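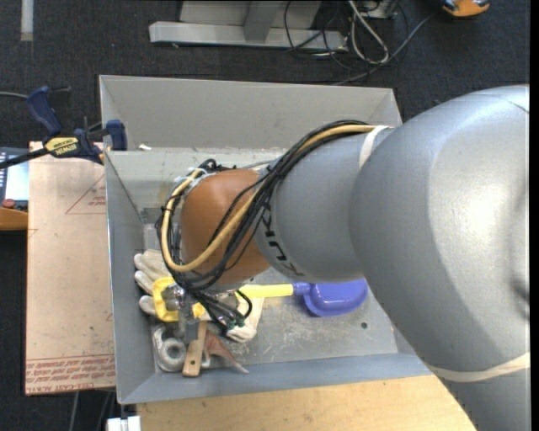
Orsolya Szénási wrote in to ask why her work gloves come out of the wash stiff as a board, and whether she ought to give up and buy new ones every season. Please don't, Orsolya! Your letter is the nicest excuse I've had to tidy up this page, so I've put your question first and gathered the other glove and bin questions underneath it.

Why do my fabric work gloves go stiff?

Nine times out of ten it's soap left in the cloth. People see a grubby glove and pour in detergent as if they were washing a horse blanket, and the rinse can't keep up. Use half of what you'd use for shirts (I use a small capful of Dosine, but any plain liquid will do), rinse twice, and pull the fingers straight while they're still damp.

How hot should the water be?

Cool to lukewarm. I stick to 30 degrees Celsius, the lowest setting on my old machine, and my off-white pairs have stayed the size they were. Cotton ones will shrink on you if you go hotter, and then they only fit the grandchildren.

Can I wash leather gloves the same way?

Oh, please keep those out of the machine. Wipe them down with a damp cloth and let them dry slowly, well away from the radiator.

What about the odd ones?

Everybody has them. Mine go into a metal bin in the workshop, and every October I tip the lot out on the bench and try to make pairs. A left glove with a hole in the thumb is still perfectly good for wiping down tools or handling a paint can, so I keep up to 6 singles and let the rest go.

Does a metal bin need lining?

I don't line mine. Scratches on the bottom do no harm, though a rough edge will snag knitted cuffs, so run your hand (gloved, naturally) along the inside and file down anything sharp. Benedek Pap lines his with an old towel and swears by it, and I can't say he's wrong.

How often should I clean the bin itself?

Twice a year is plenty. Sweep out the scraps and grit, wipe the floor and the sloping sides with warm soapy water, and leave it open overnight before anything goes back in.

Last updated 18 July 2020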